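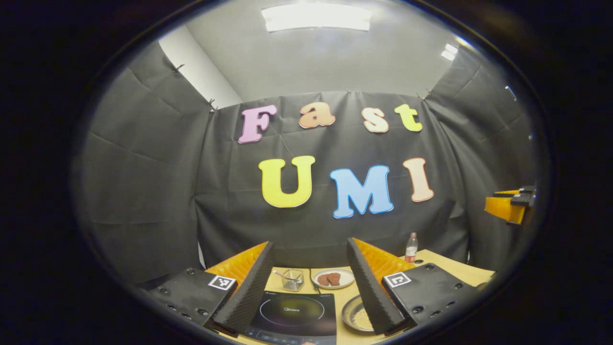

by Tkachuk

Can a robot do your chores yet?

Short answer: some of them. Slowly. And not always the ones you want.

Think about the last thing you did in a kitchen. Maybe you put two patties on a plate, or shook some seeds on top of something. Easy, right? You probably talked the whole time and looked out the window. A robot can't do that. A robot needs every bit of its attention just for the spoon.

Let's look at why.

Picking things up

Your hand has 5 fingers and skin that feels everything. Lots of robot hands have only two fingers. Like a big pair of tongs. The ones in the picture have black ridged foam on them and orange ribbed parts behind. Soft fingers are good for food. Squeeze a cookie with hard metal and you get crumbs.

Now think about a glass cup with a spoon standing in it. To get the spoon you have to grab the handle, which is thin and leaning over, and lift it without knocking the glass. Glass is tricky for robots anyway, becuase their cameras look right through it. Same with clear plastic bottles. The robot sees the table behind and thinks, nothing there. Bonk.

Tiny things are worse. Try picking up one grain from a tray with kitchen tongs. Go on, try it with rice at home. Now try to sprinkle it evenly. Hard!

How does a robot learn to cook?

Mostly by copying. A person holds a gripper in their own hand, with a camera on it, and does the job. Put the patty here. Pick up the spoon. The camera records all of it. Then they do it again. And again. At Femerska, the workshop where I help out, we did one job 300 times in June. My arm hurt.

The computer watches all the recordings and looks for what stays the same. It's a bit like learning to ride a bike by watching your sister, only you watch her 300 times and then you still wobble.

The little black-and-white squares near the fingers are markers. A camera can spot them easily and a computer can use them to work out where things are. They look like a tiny crossword with no words in it.

And the cooktop? It's an induction one. No flame. It heats the pan with magnetism, so the pan gets hot first and the glass top gets warm from the pan. It's still hot enough to burn you, so ask a grown-up before you touch one. Robots don't get burned fingers but foam can melt, so they have to be careful to.

So what can they do now?

Vacuum the floor - yes, lots of homes have a robot for that. They still get stuck on socks.

Move boxes in a warehouse - yes. Boxes are nice and square and they don't squish.

Fold a T-shirt - sort of. It can take ages.

Cook a whole dinner in a kitchen it has never seen before - not really. Your kitchen has different drawers, different pans and maybe a cat.

Work in a shop - a little. Avuma, a snack shop near us, tested one that put cookies in paper bags. It did 24 bags before lunch. A person there can do roughly 50 in the time it takes to listen to a few songs.

Why is your house so hard?

In a factory everything stays in the same place. At home somebody moves the salt. Somebody leaves a bag on the chair. You know a spoon is a spoon if it's upside down, or dirty, or behind the cereal. The robot has to learn each of those.

Try it yourself

You need kitchen tongs, a plastic cup, a spoon and a plate with two cookies. Close one eye. Using only the tongs, take the spoon out of the cup and lay it on the plate without touching the cookies. Get a friend to time you. Then swap hands.

Next time: what's inside a robot vacuum? We're taking a Voltus apart, all the way down to the brushes. Bring a small screwdriver.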